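Laundry folders wanted for guest rooms, Holtley

Joritz looks after 13 guest rooms in Holtley and is hiring part-time help with folding and bed making. Most of the folding is done on top of the made bed, so you need to be comfortable working on a quilted cover without dragging it out of place. Dark shirts and other plain black items make up a good share of each load.
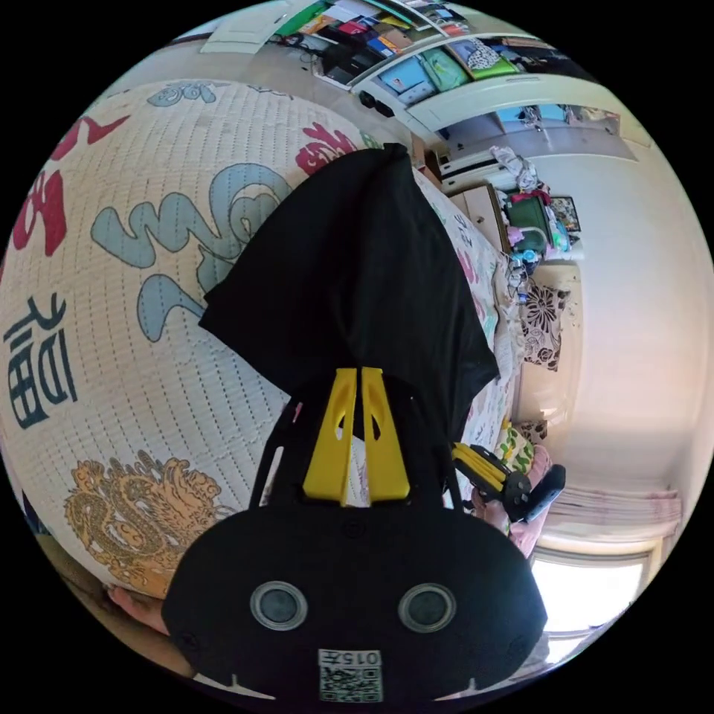
What the work involves

Shake out each piece, lay it flat and fold it to a rectangle that fits the shelf. Stack by color. Straighten the bedspread when you are done and put the pillows back against the wall. Patterned pillows do not have to match.

Shifts start at 9 a.m. and run four hours. Pay is $174 a week. Training is given in the first week. Applicants from Cheetham are welcome, but we do not cover travel.

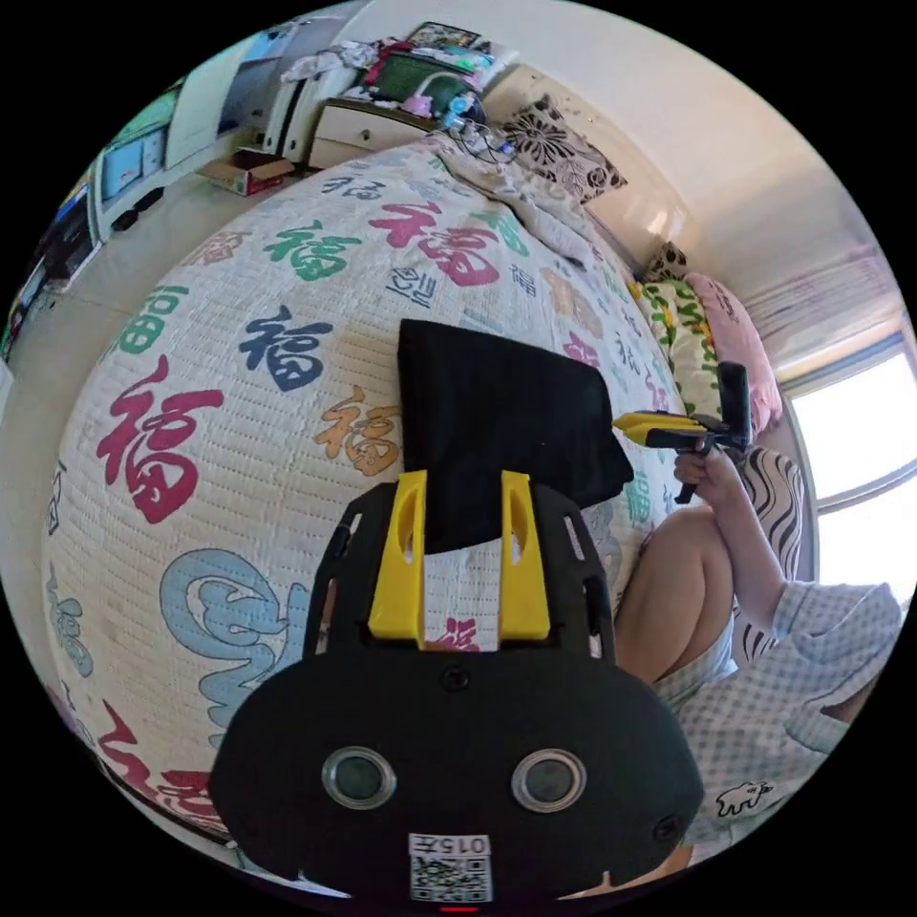
Comments

Totel: Do you take people with no hotel experience? I have only ever folded for my own family. Also, is ironing part of it or is that a separate job?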